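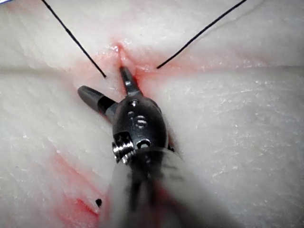 The Long Way to a Small Knot

At the Dunbar lab, a surgical robot is learning to sew from its own mistakes, and the people who teach it have learned to let it fail

By nine on a Tuesday morning Yolandi Kruger has already watched the same stitch eleven times. She plays it forward, then back, then forward at a quarter of the speed. On her screen two black threads pull away from each other over a short cut in the tissue, and the open jaws of an instrument reach down to it. Then the jaws move, and she stops the video again.

"Here the policy still believes that everything is fine," she says. "I believe this also, the first five times I look."

Kruger leads the suturing project at Dunbar, a laboratory of fourteen people on the second floor of a former textile school. Her group does not build robots. It works on the question of how a robot that already has good hands can be taught to use them, and for three years the subject has been one of the oldest tasks in surgery, which is to close a cut with a needle and a thread.

Suturing is a hard test for a learning machine. A box on a table stays where it is until somebody pushes it. Tissue gives way, folds and comes back in a different shape. Thread is worse. It has almost no stiffness, it hides behind the instruments, and the same movement of the jaws can lay it in a clean loop one time and in a tangle the next time. A programmer can write down the rules for picking up a box. For thread, many groups have tried to write the rules, and most of them now prefer to learn from examples.

The usual way is called imitation. A person drives the instruments from a console, the computer records what the cameras see and what the hands do, and a neural network is trained to produce the same motions from the same views. Dunbar started in this way too. The group collected 2777 demonstrations of single steps: drive the needle, pull the thread, wrap it, take the tail, tighten. The steps came from people with steady hands, and this, in Kruger's opinion, was the trouble.

"We asked for beautiful work and we received beautiful work," she says. "So the robot had never seen an ugly situation. The first time the thread slipped, it was like a tourist who has learned only one sentence."

The method they now use has the name Skevulora. The word means nothing; a doctoral student typed it as a folder name and it stayed. The idea behind it is easier to explain than the mathematics. The robot is allowed to work alone until something goes wrong. A person at the console then takes over, but does not finish the stitch. The person brings the instruments only back to a state from which the robot could continue, and hands over the control again. These short pieces of rescue, many of them not longer than four seconds, are cut out and added to the training data with a higher weight.

The group recorded 356 such rescues over one spring and summer. Compared with the full demonstrations it is a small number, and Kruger admits that she did not expect much from it. She had planned the rescues as a side study for a student who needed a chapter.

What the rescues teach is mostly about looking. The system receives views from small cameras close to the instruments and from a fixed camera that watches the whole pad. When it was trained only on clean work, it relied nearly completely on the fixed view and ignored the close ones. After the rescues were added, this changed. In the moments before a jaw closes, the network now gives most of its attention to the close view, where the thread and the edge of the cut are large and sharp. No one told it to do so. The people at the console had been doing the same with their own eyes when they were in difficulty.

For tying, the fixed view is still the better one. The knot is made in the air, over the tissue, between two instruments. One holds the thread from above, the thread is wound on the jaws of the other, and those jaws must then find a short end and pull it through. The end is the difficult part. If it is too short, the jaws close on nothing. If it is too long, it falls over and lies flat on the pad, where it is hard to grip without taking some tissue too.

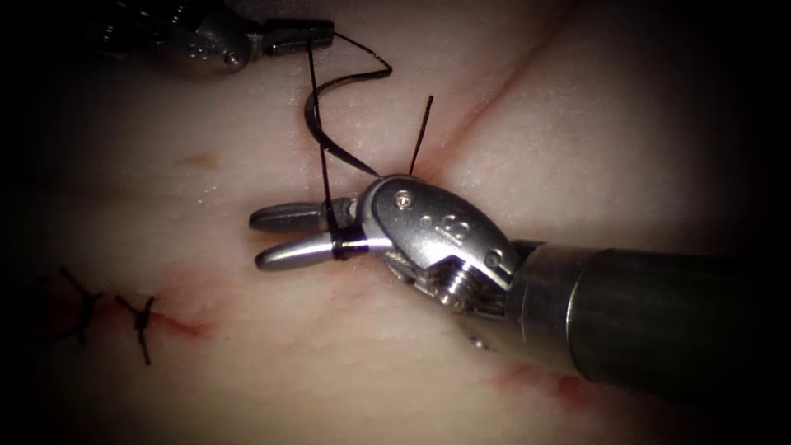

What the numbers say

In the main experiment the robot attempted 221 complete stitches on pads, each one from the first bite of the needle to the last pull of the knot. The group reports two versions of the system, trained with the rescues and without them, and the tests were mixed so that the person who judged the result did not know which version had made it. Without rescues, the robot finished fewer than half of its stitches alone. With them, it finished more than three out of four.

Kruger is more interested in the ones which were not finished. She has sorted the failures of the better version, 58 in number if one includes those that happened in rehearsals before the test, into a table that hangs beside the coffee machine. The largest group is the loose wrap. The thread goes around the jaw as it should, then slides off toward the tip while the robot is already reaching for the tail. The second group is needle angle. The third group is marked with a question mark, and it is this group that she watches on Tuesdays.

The loose wrap has a partial cure. Ustar, a small company that makes instrument controllers, has given the lab a software version that reports the motor effort at the wrist more often. From this signal it is possible to guess whether the thread is under tension. The guess is rough. It is better when the instrument moves slowly, and slow movement is a thing that a surgeon would not accept for long.

Not everyone in the lab agrees on the next step. One part of the group wants to collect more rescues, on more kinds of tissue, and trust that the curve continues to go up. The other part would like to build a model of the thread itself, a program called Cilex which tries to predict where a loop will be half a second later. Cilex works well for thread in the open air. When the thread touches metal, the prediction becomes poor, and in suturing the thread touches metal nearly all the time.

Kruger lets both parts continue. There is money until November, and she does not like to decide early.

She is careful, too, about the word autonomous. The robot sews on a pad that stays on a table. A pad does not breathe and does not begin to bleed from a new place. When visitors ask in which year the system will enter a hospital, she shows them the table at the coffee machine and asks which of the rows they would like to have in their own abdomen.

A nearer use could be in training. A resident who practices knots alone in the evening has no one to say at which moment the wrap became loose. The system, which has seen a good number of loose wraps, could mark this moment on the video. Two teaching hospitals have asked for a test version, and a student is now writing the interface for it.

Shortly before lunch Kruger finds what she was looking for in the morning video. The jaw touches the edge of the cut a little before it closes, and the tissue moves away by perhaps a millimeter. She writes the time code on a yellow paper, and under the question mark on the table there is now one case less.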